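Projects > Stostlow > Bin Clearing > README

Tagged: grasp planning, motion planning, datasets

December — posted by the Negash maintainers

# stostlow-clear

Grasp selection and motion planning for emptying one compartment of a two-compartment bin with a single arm. The package takes a registered point cloud of the bin, proposes finger placements, filters them against the bin walls and the arm's own cabling, and hands one trajectory at a time to the controller. The logs released with it are described under "Data" below.

The planner was written for Givent, the shared cell configuration used across Stostlow. It can run without Givent if you supply your own cell file, but the defaults assume that layout and several of them are wrong anywhere else.

## Status

Usable. The interface of `plan_next` is stable. `plan_batch` is not and will probably be removed, as nothing in the repository calls it except one test.

## Install

Clone, then build inside the Editell workspace:

 editell build stostlow-clear
 editell test stostlow-clear --fast

The fast tests don't need hardware. The full set needs a controller or the controller simulator and will hang on the third test if it finds neither. There is no timeout on this yet.

## How a cycle runs

1. The arm moves to the observation pose, clear of the active compartment.
2. Perception segments the cloud into floor, walls and candidate objects.
3. The grasp sampler places finger pairs on each candidate.
4. Each pair is checked against the bin model and the swept volume of the wrist.
5. The highest-scoring survivor is planned, executed and logged.
6. If no pair survives, the cycle is logged as `blocked` and the compartment is left as it is.

Step 4 rejects far more than the others. An object in the open middle of the floor keeps most of its sampled grasps. An object against a wall loses every grasp that would put a finger on the wall side, and an object in a corner is often left with a narrow fan of approach angles. The walls slope, so the limits change with height, and a grasp that is legal at the fingertip can still fail at the wrist.
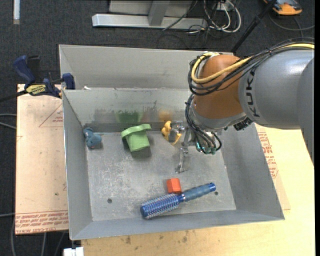
The wrist is modeled as three convex hulls: the housing, the gripper body, and a padded envelope for the cables. The cable envelope is conservative. Its padding is set by `cable_margin_mm`, default 7, and lowering it is the quickest way to recover grasps near the rear wall. It is also the quickest way to drag a cable over the divider. Loops stand out farther in some joint configurations than in others and the envelope does not model that. A configuration-dependent version is on a branch and does not pass its tests.

The fingers are of unequal length as seen by the planner, because the tool frame is placed on the longer tip. If you fit different fingers, edit `tool.cell` before anything else. Do not correct for it with a grasp offset. The offset is applied after the collision check, so the planner will clear a pose the arm never goes to.

## Bin registration

The bin is located once at startup by fitting the wall planes and the top edge of the divider. It is assumed not to move after that. Clamp it. The fit is repeated every cycle for logging only, and the difference from the startup pose is written as `bin_drift`. A drift above 2 mm raises a warning and does not stop the run.

Known trouble with registration:

- Color from the objects shows up on the inner walls as blurred patches. Segmentation by color alone will grow an object up the wall. The default segmenter uses depth first and color only to split touching objects.
- Holes in the bin floor return missing depth. They are masked in the bin model. If you turn the bin end for end, the mask is wrong and small dark "objects" will be proposed.
- Scratches on a metal floor give sparse false points a little above the surface. `floor_clip_mm` removes them, along with anything really that thin.

## Touching objects

Two objects in contact are split if the color boundary and the depth step agree. When only one is present, the segmenter keeps them as a single candidate and the sampler is allowed to grasp either end. A small block against a brush is the usual case: the color boundary is clear and the depth step is poor, particularly where the block meets the handle. Expect a merged candidate. The `merged` flag in the log marks the segmenter's own doubt, so it does not mean two objects were picked.

## Data

The release holds 940 cycles from 181 bin fills. Each cycle has the cloud, the segment mask, every sampled grasp with its rejection reason, the executed trajectory, and the result code from the controller. Rejected grasps take up most of the disk space. Use `--no-rejects` with the fetch script if you only want the executed ones.

Contents are household items and small toys, mostly plastic. There is no cloth, nothing transparent, and nothing heavy. A planner tuned on this set should not be expected to cope with bags.

The train and test split is by fill, never by cycle. Consecutive cycles in a fill share almost all of their geometry, and splitting them makes any learned scorer look better than it is. The split file is fixed — please don't regenerate it.

## Result codes

- `ok`: gripper width at lift was within the expected range
- `slip`: width closed past the range during lift
- `blocked`: no surviving grasp
- `stop`: controller halted the motion, reason in `ctrl_msg`

`ok` is a width check and nothing more. A finger that closes on the wrong part of a merged candidate also returns `ok`.

## License

Code and data are under the Negash research license, in `LICENSE`. The cell meshes are under a separate one, in `meshes/LICENSE`, and may not be redistributed with modified dimensions.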